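Ticket: Episode audio drops out and chapters land in the wrong place
Show: The Garnmont Half Hour
Opened by: Luana Queiroz
Status: Open (was marked Resolved by support, reopened by me)

Original report

Since the September update to the Vernby uploader, every episode we publish has a dropout at the start of the second segment. The audio goes silent for 4 seconds, then comes back with the voices slightly ahead of the music bed. Chapter markers after that point are all late by the same amount. The WAV on my drive plays fine from start to finish. So does the MP3 I export from it. The version listeners download does not.

Reply from Vernby support

Thanks for reaching out! Dropouts are usually caused by the source file. Please re-export at a constant bit rate and upload again. We are marking this as resolved.

Reopened

I had already re-exported at a constant bit rate, and it says so in the form I filled in. Did it again anyway. Same gap, same spot. Please don't close this until one of you has listened to the file.

Log

Test 1. Uploaded the episode with the intro music stripped out. Gap still there, now at the start of what used to be segment three. So it follows the ad marker and doesn't care what's in the audio.

Test 2. Removed all ad markers. No gap. Chapters correct. I would call that a clue.

Test 3. Put one ad marker back, with no ad assigned to it. Gap returns.

Test 4. Same file, same marker, sent through Mirkier, where we still have an old account. Plays clean, chapters correct. I don't love Mirkier, their stats page is a mess, but it leaves the audio alone.

Reply from Vernby support

We have looked into this and believe it may be related to your chapter format. Could you try saving your chapters as a plain text list?

Response

Tried it. The chapters were late in plain text too. I don't see how a chapter list would put silence into an audio file, and if you think it can, I'd like to hear how.

The Fagundes feed, which is our quiz spinoff, is on the same plan and has the same fault. It was recorded in another room on another mixer, so please don't ask me about my microphone next. Listeners on that one noticed first, as the gap lands right on top of the buzzer round and eats a question.

Also, and maybe this is connected, chapter art stopped updating. It shows in the editor preview and is missing from the published feed.
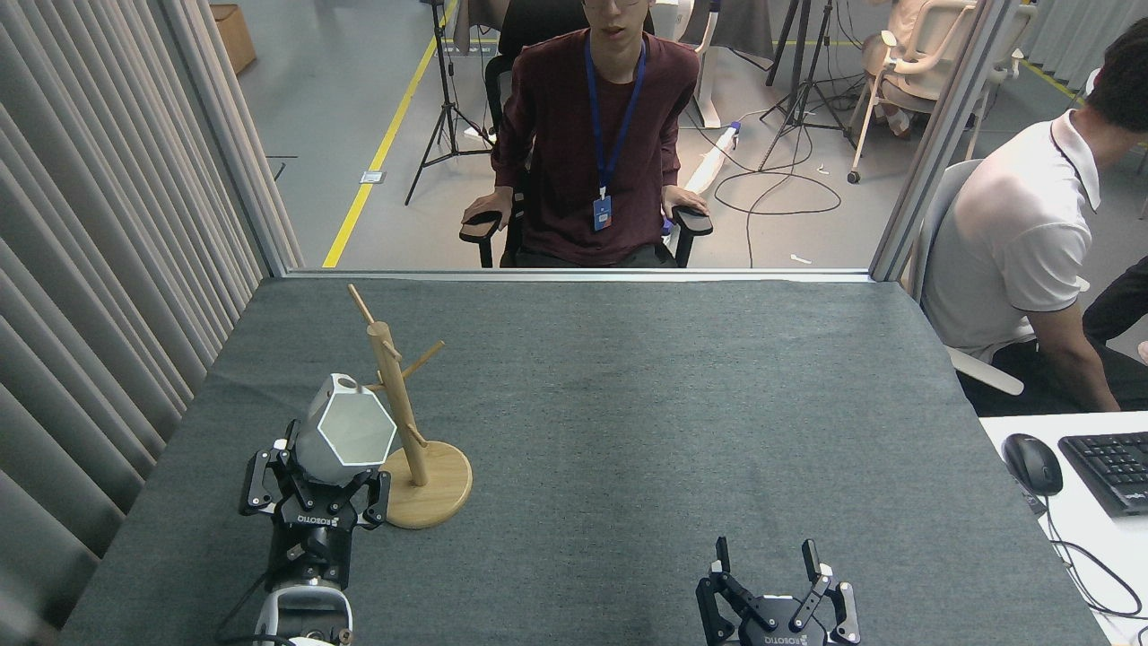

Gray faceted vessel and wooden mug tree

I re-saved the art as a smaller JPEG. No change. Cleared the feed cache from the dashboard and waited 60 minutes. No change. The help page says 5 minutes is enough, for whatever that's worth.

October 29, 2026

Support says a fix for "marker handling" went out overnight. Republished the last episode with one marker. The gap is now 2 seconds. I wouldn't call half a gap a fix. Chapter art is still missing.

Workaround for now: publish with no markers and read the sponsor spot ourselves. That costs us the ad slots we pay Vernby to fill, so I have asked billing about a credit. No answer yet.

Leaving this open. Next test is a brand new show with a single tone as the episode, one marker, no art and no chapters.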